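Plullero opens its card-tidying counter in Tanguy this month

TANGUY, October 2020 - If your purse won't shut because of all the membership cards in it, I've got good news for you. From this month our little shop, Plullero, has a counter given over to one job: getting your cards out of the heap and into something you can find them in.

I started Plullero as a shop for boxes, trays and drawer dividers, and I still love selling those. But people kept coming in with the same grumble. They'd bought the nice box, they'd lined up the nice jars, and the cards were still in a lump at the bottom of the bag with the old receipts and a loose mint. Salon cards, coffee cards, the library, the gym they stopped going to two winters ago (I'm not judging, I've got one of those myself). So back in March I put a tray and a pile of card holders by the till, mostly to see if anyone would care. They did! Some people stayed for half an hour sorting, and one lady went home and came back the same afternoon with her husband's.

The new counter is simply a proper place to do it. You tip everything out on the stone-look top, we sort it together, and you leave with your cards in order. The service is free if you buy a holder or a tray from us, and you're welcome to bring your own holder if you already have one you like.

I get asked all the time which is better, a tray or a holder, and my answer is usually both. A tray is for the cards that live at home or on a reception desk. Stand them up on their long edges and you can flick through them like records in a shop. Salons and beauty rooms are especially keen on this, as they often have a batch of members' cards waiting to be handed over and they all look alike from the top. I like a bright tray for that, so it doesn't vanish among the paperwork. A holder is for the ones you carry. Ours open out like a little book, with clear sleeves so you can see what you've got, and a strap with a snap to keep it shut in your bag.
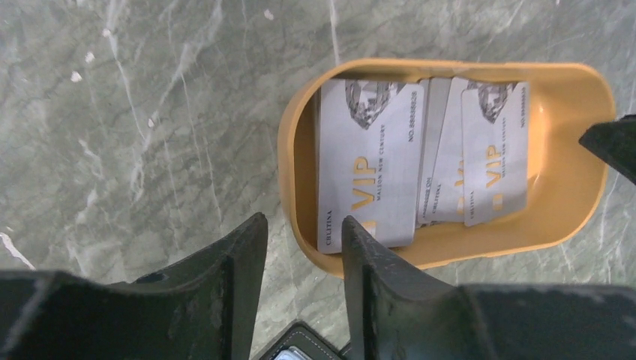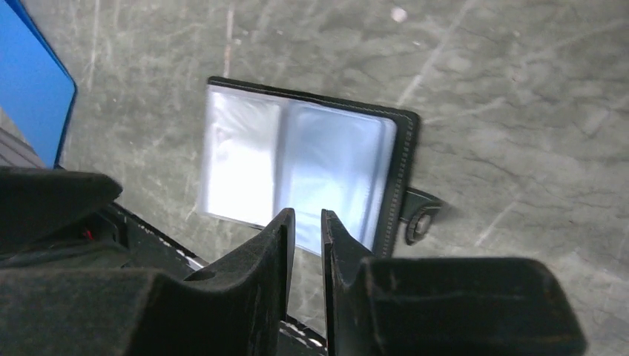
VIP cards standing in the orange-yellow tray (first picture), and a black card holder lying open with its clear sleeves showing (second picture).

A few things I've picked up from doing this with a lot of people's cards. Don't start with the holder. Start with the pile, and make three smaller ones: every week, now and then, and goodness knows. The first pile goes in the sleeves at the front. The second goes behind, or in the tray at home. The third you put in an envelope with the month written on it, and if you haven't opened it by spring you can probably let the lot go (cut them up first, please, if they've got a number on).

Try not to put two cards in one sleeve. I know it's tempting when you're down to the last couple, but the back one gets forgotten and the sleeve stretches, and then the front one slides out when you're standing at a till with a queue behind you. If you've got more cards than sleeves, that's a sign the "now and then" pile needs another look.

With trays, leave a bit of slack. If they're wedged in tight you'll end up pulling out three to get at one. Let them lean a little so you can read the faces. And if all your cards have the same front, as members' cards from one place do, put them in number order from the start. It takes five minutes with a small batch and it's a misery to do later.

Now for the numbers, because my sister tells me a press release has to have some. Since March we've helped 657 people sort their cards, and the most anyone has brought in at one go was 74. He ran a sports club, so he had an excuse. We've ordered 200 of the black holders for the opening, and I'm hoping they'll see us through to Christmas.

We're also starting a small service for businesses, which we're calling Rerer. If you run a salon, a clinic or a club and you've got a box of members' cards in no order at all, drop it in and we'll sort it, stand the cards in trays and give you a plain printed list of what's where. Our first job was for a spa over in Driltance with about 740 cards, and I'd be fibbing if I said I didn't enjoy every minute. Prices depend on how many cards you have, so ask us for a quote. The boxes stay locked in our back office overnight and we don't copy anything except the list you get.

The counter is open whenever the shop is, ten until five, and you don't need to book unless you're bringing a really big pile. We ask for one household at the counter at a time, please wear a face covering, and there's hand gel by the door. If you'd rather not come in, you can leave your holder choice with us over the phone and collect it from the step.

Writers and photographers from local papers and blogs are welcome to come and have a go. Bring your own cards, I'd love to see them.

About Plullero
Plullero is a one-room shop in Tanguy selling trays, boxes, card holders and other bits for keeping a home or a small business tidy. Rerer is its card sorting service for businesses.

For press questions, please ring the shop or call in and ask for the owner.

ENDS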